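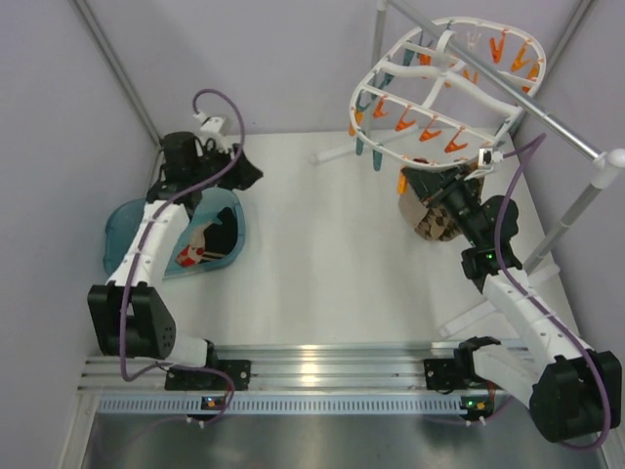 7 Mar 2020

Dye bleed, cotton and fleece, continued from the January pages.

Started with the strips left over from Thursday. All of them are the Rurkota red on the Pledness mid-weight cotton, cut the usual size, each one stitched along one long side to undyed cotton from the same bolt. Soaked flat in the enamel trays, no stirring, tap water. I put the untreated strip in first and it had colored the water before I got the second one in the tray. The strips with the salt fix were slower but ended up at nearly the same pink. The strips with the Jusen fixer were clearly better. There is a faint line of color along the seam and nothing past it.

Soak time was 37 minutes for every tray. I meant to stop at 30 but was on the phone with the supplier and left the rest in to match.

Note on the salt. Si-eun Ryu had written in January that the salt fix was holding on the red. I went back and looked at her strips and she is right, they are clean, but those were rinsed until the water ran clear and then soaked. Mine were rinsed once. So we have been comparing two different things for six weeks. From now on write the number of rinses on the tag, next to the fixer, in pencil. Marker bleeds too and we have already lost two tags that way.

Rinse counts for today's lot, for the record:
Untreated — 1
Salt — 1
Jusen, half strength — 1
Jusen, full strength — 1
Jusen, full strength, second piece — 7 (kept going to see when the water cleared; it was clear to my eye by the fourth)

Half strength looks the same as full strength when wet. Wait for them to dry before deciding anything. Last time I called it wet and had to cross out a whole page.
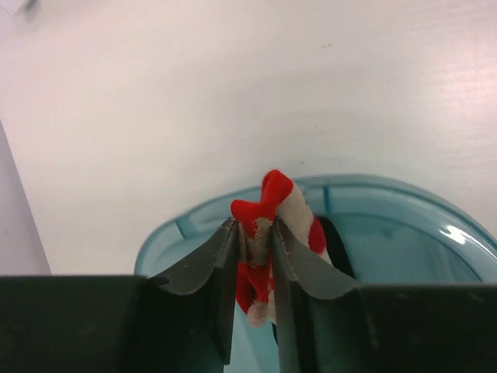 Fleece and other pile fabrics need their own method and I don't think the tray soak is it. The pile holds dye that was never bonded, and one rinse takes out only what is near the surface. The rest comes out later, under pressure, when somebody squeezes the thing. Then there is the question of what it touches. Bright red right up against off-white, as in the soft striped piece squeezed over the teal bin, is about as hard a case as we could set ourselves, with a shared edge and a pale side where any pink at all would show. I want the next test sample made up that way, in bands, in place of one red strip and one white strip. It should be squeezed by hand at the end of the soak and laid on blotting paper for the night.

Blotting paper: we have 18 sheets. Order more before starting the fleece. The thin kind is no good, it tears when lifted.

Water. The kitchen tap and the back tap do not give the same result. I ran two untreated strips, one from each, and the back tap tray was visibly darker. Could be temperature, I did not measure it. The thermometer is in the drawer under the scale and should live by the sink. Use the kitchen tap only until this is sorted out.

The scale is drifting again. Weighed the same beaker three times and got 209 g twice and something lower the third time. Wiped the pan, changed the batteries, then it was steady. Everything weighed this morning before ten should be treated as approximate, and that includes the half strength fixer.

Na samples: the parcel came but it has only the blue and the gray in it. No red. Wrote to them. I cut one piece of the gray anyway and put it in plain water beside the others. No color in the water that I could see. Did not fix it, did not rinse it first. Would like someone else to repeat that one before it goes in the table.

Strips are pinned on the line by the window in tray order, left to right, untreated at the left. Please don't move them. The two at the right end are both full strength and look alike, so check the tags.

Still to do:
Dry reading on today's strips
Ask Pledness if the bolt was washed before shipping
Cut bands for the fleece sample, red and off-white
Find out who has the good shears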